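Notes from the open day at Grament, for anybody who missed the bus (and for those of you who came and spent the whole time at the snack table!)

We got there just after 9 and went straight to the simulation room, which I liked a lot more than the big arms downstairs. They rehearse every grasp in simulation before a real gripper gets near it. The practice world is called Momusero, and the team ran 3,000 tries in it before our demo — that's a lot of misses nobody had to sweep up. Remember this when we get to contact models in unit 2. 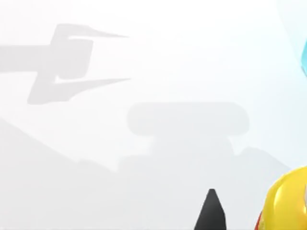 Notes and write-up: Bushra Rind
12 comments | 4 shares

Look at how pale the rendered view gets. The dark fingertip near the bottom stands out right away, and so does the yellow thing with a bit of red under it, but the gray shapes behind them are soft and hazy. I asked if that hurts the software. The answer was that it depends what you train on, so please read the handout on contrast before you argue with me about it!

Then came the live run. They set the bar at 95 percent good grasps, and I wrote down two questions I'd like you to think over:

How would you pick the number of practice runs? Why 3,000 and not 900?

What would you change first, the lighting or the gripper shape?

Half a page is plenty. Bring it to lab and we'll compare — I have opinions about the lighting.

Back to top | Contact the course office | © Lytvynenko Robotics Course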